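From: Sigrun Bråten
To: seed-savers list
Date: August 29, 2019
Subject: Re: Drying and storing bean seed

Imelda Dumlao wrote:
> My pole beans are finally turning brown and I want to keep
> seed this year. Do I pick them all now or leave them hanging?
> We had rain all through July and I'm worried about mold.
> Also, is anybody still growing the old Clunier bean?

Oh, Imelda, yes! I still grow Clunier and I love it more every year. My first handful came from Torbjørn Hellström in 1979 and I've had it in the ground nearly every summer. Purple flowers, flat pods, and a taste like chestnuts when you cook the dry beans slowly with an onion.

Leave the pods hanging as long as the weather lets you. If a wet week is coming, pull up the whole plants and hang them upside down in a shed with the door open — they'll keep ripening in there and the rain can't touch them. Shell when the pods rattle and crack in your hand. 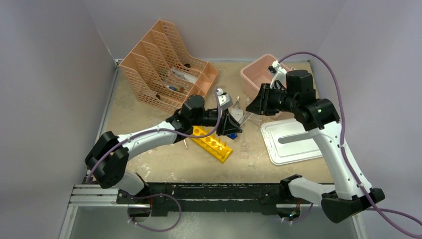 The tabletop, with both arms over it.

Then spread the beans one layer deep on a window screen and give them 2 weeks out of the sun. Bite one! If your teeth leave a dent, they need longer. After that I put mine in the freezer for a few days in a closed jar, which takes care of weevils, and let the jar warm up fully before I open it.

Save from your best plants, too, the early healthy ones (tie a bit of yarn on them so they don't end up in the soup). Oda Dalen grew out 500 Clunier seeds last year from a jar I'd forgotten in the pantry, and 311 of them came up, so don't throw out your old ones.
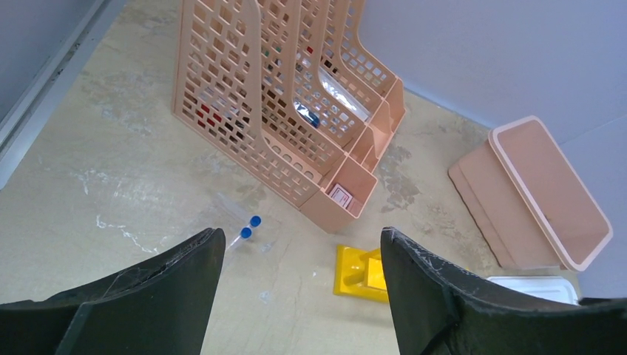

Can I save seed if I grow two kinds of pole beans side by side?
Usually you can, but bees do cross them now and then, so put some distance or a row of corn between them if you want to keep a variety pure.

Write me off-list with your address and I'll mail you a packet of Clunier.

Sigrun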